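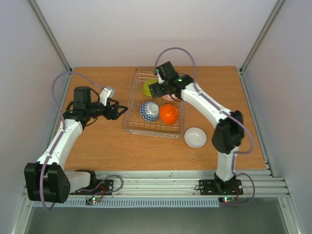 Paper cup

A paper cup is a throwaway drinking cup made from paper or card, usually with a thin lining so the drink stays put. I've been looking after this entry for a while now, and I'll admit I'm fonder of the things than most people are (my kitchen shelves will back me up on that).

How it's made

Most paper cups start as a flat, fan-shaped piece of card. The piece is wrapped into a cone with its top wider than its bottom, the side seam is sealed, and a round base is pushed in from below. Then the rim gets rolled outwards, and that little roll does far more work than you'd think - try squeezing a cup with the rim snipped off and you'll see what I mean! Early cups were often waxed, which was fine for cold water and pretty dreadful for tea. Plastic linings came along later, and some makers now use plant-based ones.

Colour

Plain white is still the one you meet most, though plenty of cups are printed on the outside. Coloured insides are rarer and I love them. Tea does look a bit odd in some of them, mind you.

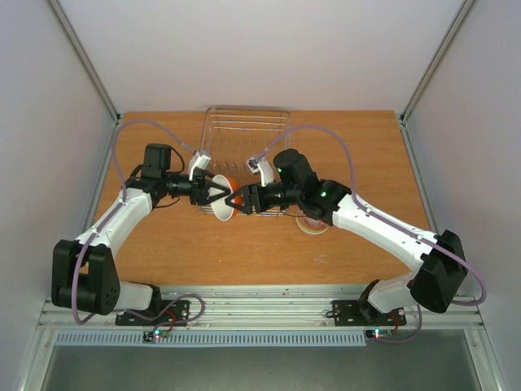 White paper cup with an orange interior.

Collecting

Yes, people collect them, me included. The biggest collection I've seen belongs to Rochelle Dvorak in Kamenance, whose list had reached 3,291 cups when I went over in August. She keeps 403 of them from railway buffets alone, all nested by size, and she has nine from the old Nilell tea rooms that I'd happily have slipped into my bag. Swaps are held at Brustia every summer, and there's a smaller one at Ham if you don't mind a draughty hall.

Getting rid of them

The lining is the awkward bit. It has to be parted from the paper before the fibres can be used again, and not every recycling plant can manage it, so check what your council takes. Rinse them first, please.

See also: Beaker; Drinking straw; Saucer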